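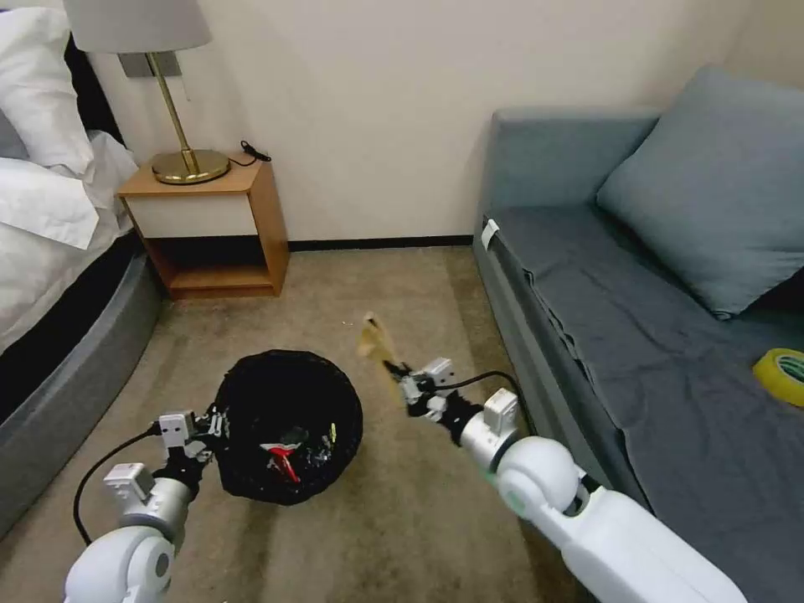

A bedroom with a beige carpet and a round black mesh waste basket.

Furnished rooms in Durkach will get a common checklist

Tenants who rent a furnished room in Durkach will soon receive the same checklist on the day they move in, no matter who the landlord is. The town council approved the new form in August 2019, and it will come into use in September.

Until now every landlord used his own paper, or no paper at all. This made many arguments at the end of the lease, mostly about stains on the carpet, marks on the walls and missing small things. The housing office received 101 complaints of this kind last year, and almost half of them were about the return of the deposit.

The new checklist has 4 pages. The tenant and the landlord must go through the room together, write down the condition of the bed, the floor, the windows and the lamps, and sign every page. Each side keeps one copy. If the tenant finds a problem later, he has 5 days to add it to the list in writing.

"We do not want to make the life of the landlords more difficult," said Gordon Bélanger, head of the housing office. "Most of them are correct people. But when two persons remember the same carpet in two different ways, we have no possibility to decide who is right."

The form was tested in the spring in the Grakine district, where many students live. According to Mr. Bélanger, the office had to open only 2 deposit cases there during the test, and both were solved without a hearing.

Not all landlords are happy. Keegan McIntyre, who rents out rooms on Kaczorowski Street, thinks that the form is too long for a short stay. "I have people who come for one month," he said. "We will spend the whole first evening writing about curtains." He would prefer a shorter version for leases under three months. The housing office answered that it will look at this question again in the winter, after the first results.

The rule is only for furnished rooms and small furnished apartments. Hotels, guest houses and student dormitories have their own rules and do not need to change anything. For leases which started before September, the form can be used if both sides agree, but it is not required.

The checklist is free of charge. It can be picked up at the town hall and at the library in Grakine, and the property agency Civier will also give it to its own clients together with the keys. The housing office is preparing translations for tenants who do not read English well. The first of them should be ready before the end of the year.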